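**版块:孩子健康与手续 > 预防接种**

# 搬家以后孩子的接种记录缺了两页,补打还是先查抗体?

**Saodah Sinaga** · 楼主

各位好。中文是我的第三种语言,如果有句子写得不对,请直接告诉我,我不会生气。

我的情况如下。女儿五岁半,出生在我的国家,三岁的时候跟我们搬到另一个国家住了一年多,去年才来到这里。她的接种本一共经过三个地方的医生,用了三种语言。九月她要上小学的预备班,学校要求在四月以前交"接种查验证明"。我去社区的接种门诊,护士很耐心地看了半个小时,最后对我说:麻疹、风疹、腮腺炎的第二针没有记录,百白破的第四针也没有记录。

可是我很确定这两针都打过。第二针麻腮风的那一天她哭得很厉害,我先生抱着她在走廊里走来走去,我们两个人都记得。问题是那个国家的诊所用的是活页,不是本子,搬家的时候有两页不见了。我找过所有的箱子。

护士给我两个选择。第一,按照没有打过来处理,补打。第二,自己花钱去医院查抗体,拿报告回来给医生看,但是她不保证医生会接受。

我想请教有经验的家长:

1. 补打一次已经打过的针,对孩子有没有坏处?
2. 抗体报告在你们那里有用吗?
3. 旧诊所如果还能找到,应该怎样写信?

提前谢谢大家。

---

**Ivana Núñez**

楼主的中文比我好,不用担心。

我说说我的经验。我儿子也是三个国家的记录。我当时选了查抗体,因为我不愿意让他多挨一针。麻疹的抗体是阳性,医生看了以后同意麻疹那部分算有保护,可是腮腺炎那一项是"临界"。麻腮风是合在一起的疫苗,所以他还是打了那一针。也就是说,抽血一次,打针一次,孩子哭两次,我付了227块的化验费。

如果重新来一次,我会直接补打。

---

**Milagros Echevarría**

我不同意楼上。

一个孩子的身体不是表格。家长明明知道已经打过,为什么要为了一个格子再打一次?我觉得应该先尽全力找记录,找不到再查抗体,最后才考虑补打。顺序很重要。

我自己在两个国家的诊所都要求过复印旧病历,两次都成功了,只是慢。第一次等了七个星期。

---

**Adaeze Briggs**

先说明我的身份:我在一个城市的公共卫生部门工作过六年,做免疫登记,不是医生。下面是一般的做法,你们的门诊如果有不同的规定,请听门诊的。

关于问题一。大部分地方的原则是:没有书面记录的剂次,按照没有接种处理。家长的记忆很宝贵,但是不能代替记录,因为家长经常记得"打了一针",却不一定记得打的是哪一种。我在工作里见过很多次,妈妈非常确定是麻疹,后来病历找到了,那天打的是水痘。

对于已经有免疫力的孩子,再接种一剂麻腮风,一般认为是安全的。百白破稍微不一样,含破伤风和白喉成分的疫苗打得次数太多、间隔太近,手臂上红肿疼痛的反应可能会明显一些。所以这一种要请医生仔细看间隔,不要自己决定。

关于问题二。抗体检查对有些疾病有参考价值,对有些疾病没有太大帮助。百日咳就没有一个公认的数字可以说"高于这个就受保护"。所以就算抽了血,百白破这一格也不一定能填上。

关于问题三,我同意 Milagros 说的,值得找。但是可以一边找一边预约,两件事不冲突。

---

**Milagros Echevarría**

@Adaeze Briggs 谢谢您说得这样详细。但是"一般认为是安全的",这句话我看到的时候总是不太放心。我女儿打百白破以后手臂肿了四天,胳膊抬不起来。我不是反对接种,她所有的针都打了。我只是认为,不必要的就不要做。

---

**Adaeze Briggs**

我理解。肿四天确实很辛苦,这件事应该写进她的记录里,下一次接种以前告诉医生。您写下来了吗?

我也没有说所有的针都应该随便重复。我说的是,在"可能多打一针"和"可能少打一针"之间,如果学校里正好有麻疹病例,我会选择前一种。麻疹在教室里传得非常快。

---

**Milagros Echevarría**

没有写下来。我今天晚上就写。

在麻疹这件事上,我可以接受您的看法。在百白破这件事上我还是保留意见。

---

**Yanling Pan**

我是本地人,插一句关于翻译的。

很多门诊不收家长自己翻译的接种本。我嫂子是外国人,她家孩子的本子是我陪着去办的。她先找了一家翻译公司,一共四页,报价3000,我听了差点把电话扔了。后来去问接种门诊,人家说只需要把疫苗名称和日期对照清楚,原件带来,门诊里的医生自己会核对,不需要盖章翻译件。所以大家花钱以前一定要先问清楚你那个门诊到底要什么。

每个区还不一样,甚至同一个区的两个门诊都不一样,别拿我的话去跟护士吵架哈。

还有日期的写法!日在前还是月在前,最好自己用铅笔在旁边的纸上写清楚(别写在原件上)。我侄子有一针就被录成了早三个月,系统直接报错,说间隔不够,差点判那一针无效。

---

**Saodah Sinaga** · 楼主

谢谢各位,我读了两遍。Yanling 说的日期问题让我出了一身冷汗,我马上去检查,果然有一行 04/05,两种读法都可能。我会按照前后两针的顺序推断,然后请医生确认。

再问一个小问题。我先生的公司给我们买了 Gavirance 的保险。他们的客服说"补种"不在范围里,但是"首次接种"在范围里。如果旧的记录找不到,这两针在本地系统里是算首次还是补种?这个词让我很困惑。

---

**Ivana Núñez**

我们家也是 Gavirance,也碰到过这个问题。我写了三封邮件,得到三种回答。最后有用的是请医生在收据上写清楚"第几剂",没有写"补"这个字。你不要要求医生写不真实的内容,只要请他写剂次就可以了。

不过,先问门诊这两针收不收费。很多属于免费项目的疫苗,外国孩子也可以打,那样保险就没有关系了。我当时没有问,白白生气一个星期。

---

**Yanling Pan**

对对对,先问免费的。带上孩子的护照和居住证明就行,我们区是这样。

---

**Adaeze Briggs**

关于写信给旧诊所,我写一个简单的样子,大家可以自己改。信越短,被回复的机会越大:

> 尊敬的病历管理部门:
>
> 我的女儿(全名、出生日期)曾在贵诊所接种疫苗。我们现在居住在国外,学校要求完整的接种记录。请提供全部接种记录的复印件,包括疫苗名称、接种日期和批号。附上我的身份证件以及孩子的出生证明。
>
> 如果需要付费或者填写表格,请告诉我。

附件不要太大。我以前的单位邮箱有大小限制,家长寄来手机拍的照片,一张一张都被退回去,对方还不知道。把照片的长边改成2048像素,字还是能看清楚,文件就小得多。

---

**Saodah Sinaga** · 楼主

非常有帮助。我已经寄出去了。旧诊所属于 Hladun 集团,网站上说他们合并过一次,旧病历"可能"在总部。我同时给总部也写了一封。

另外有人用过 Flalluser 吗?先生的同事推荐的,说可以把孩子所有的接种日期放进去,自动提醒下一针。

---

**Ivana Núñez**

用过。提醒的功能不错,但是它只能选一个国家的程序,选了以后,别的国家打的针会显示成"不在计划内",变成灰色。我看到灰色就紧张,最后卸载了,改用一张纸贴在冰箱上。

---

**Milagros Echevarría**

我还在用 Flalluser,我觉得没有那么差。灰色只是颜色,点进去可以写备注。我就是在那里写了手臂肿的事情(昨天晚上,如我所承诺)。

但是有一点要提醒:它导出的文件,门诊不承认。不要以为可以代替本子。

---

**hxm_路过**

我家情况不同,看了这个帖子还是想说一句,能不打就不打吧,我邻居的孩子打完针发烧,后来体质一直不好。

---

**Adaeze Briggs**

@hxm_路过 接种以后发烧一两天比较常见,一般自己会退。如果后来一直身体不好,我建议请儿科医生检查真正的原因,因为"在接种以后发生"和"因为接种而发生"是两件事。如果只看先后的顺序,很可能会错过一个需要治疗的问题。

如果家长怀疑是异常反应,可以向接种门诊报告,他们有义务登记。这是一个正式的途径,请使用它。

---

**Yanling Pan**

同意,报告的电话一般就贴在留观区墙上。说到留观,打完老老实实坐满三十分钟再走,我每次都看见有人十分钟就溜。

---

**Saodah Sinaga** · 楼主

我想补充一个不大的抱怨。我们门诊的候诊室最近在消毒,用的是一种叫 Fumex 的东西,气味很强,我女儿一直打喷嚏。护士以为她感冒,差一点不给她做检查。后来量了体温,正常,我们在外面等了一会儿,喷嚏就没有了。如果你们的孩子对气味敏感,最好下午去,早上刚刚消毒完。

---

**Ivana Núñez**

原来是这个!我们上个月去的时候也闻到了,我还以为是新的油漆。

---

**Milagros Echevarría**

楼主,Hladun 有消息吗?离四月不远了。

---

**Saodah Sinaga** · 楼主

有消息,请让我按照顺序写,这样对后来看帖子的人也许有用。

总部在第十九天回信。他们找到了一部分:麻腮风第二针有,疫苗名称、日期和批号都完整。百白破第四针没有找到。他们很有礼貌,说那一年的纸质档案有一箱还没有扫描,不能答应什么时候可以扫描。

所以我先生和我,一个人猜对了一半。那天走廊里哭的那一针,确实是麻腮风,我们没有记错。另外一针我们"非常确定",可是现在我问自己是在哪一个房间、哪一位医生,我完全说不出来。也许 Adaeze 说得对,我把两次记成了一次,或者把一次记成了两次。

我带着回信去门诊。医生接受了麻腮风的记录,录入系统。百白破她看了很久,算了前三针的间隔,问有没有过严重的反应,我说没有。她建议打一针,作为第四针,不需要从头开始。我同意了。现在左边的手臂有一点红,比硬币小,她自己说不疼。

学校的证明昨天拿到了。

---

**Milagros Echevarría**

恭喜!我很高兴信有用。麻腮风这一针,你就没有重复打,也没有抽血。这正是我说的顺序。

---

**Adaeze Briggs**

这一次是您对,我承认。我只是想提醒,十九天是比较幸运的结果。如果那段时间学校里有病例,我仍然会建议不要等。

---

**Milagros Echevarría**

接受。

---

**Ivana Núñez**

想问一下,"不需要从头开始"这一点,是所有疫苗都这样吗?我们家老二的乙肝,第二针和第三针中间隔了快两年,我一直害怕要重新打三针。

---

**Adaeze Briggs**

对于大部分儿童常规疫苗,间隔比计划长,一般接着打就可以,不用重新开始。间隔比规定的最短时间还短,才比较麻烦,那一针可能需要重打。有少数例外,所以还是带本子去问医生。

---

**Yanling Pan**

我把这个帖子转给我嫂子了。她问:本子上以前医生的字实在看不清怎么办?有一针只能看出第一个字母。

---

**Saodah Sinaga** · 楼主

我来回答 Yanling 的嫂子,因为我也有这样一行,今天刚刚处理完。 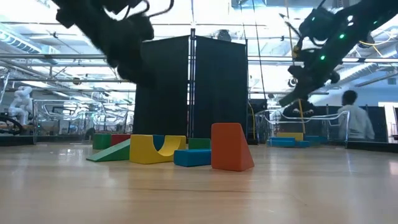
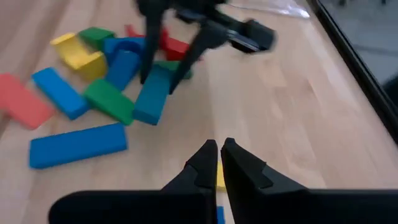 看不清的那一行,请不要自己猜一个疫苗名称写上去。我先把前一行和后一行的日期、批号都抄在一张白纸上,中间留空,再请医生来填。批号有时候比名称容易认,医生可以从批号判断是哪一种。她的本子也许和我的一样,信息只露出来一部分:上面第一张照片里,黄色积木有一个半圆的缺口,后面那一块蓝色的只能看见上面一截,可是谁也不会说它不存在,也不应该只凭这一截就断定它整块是什么形状。医生对那一行的态度差不多就是这样。她没有划掉,也没有马上承认,在旁边写了"待核对",请我向原来的诊所再问一次。所以我又给 Hladun 写了第二封信,这次只问一行,附一张清楚的照片。

---

**Yanling Pan**

懂了,我让她先把批号抄下来。她刚才发消息说那一行后面还真有一串数字,之前一直以为是电话号码。

---

**Milagros Echevarría**

请她小心数字 1 和 7,欧洲的写法不一样。我的 1 就经常被当成 7。

---

**Ivana Núñez**

我的也是。楼主,可不可以把标题改一下,加上"已解决"?我昨天搜索的时候差一点没有找到。

---

**Saodah Sinaga** · 楼主

我试过了,系统说超过时间不能修改标题。我给版主写了信,等他回复。百白破那一箱旧档案如果以后扫描出来,我也会回来更新。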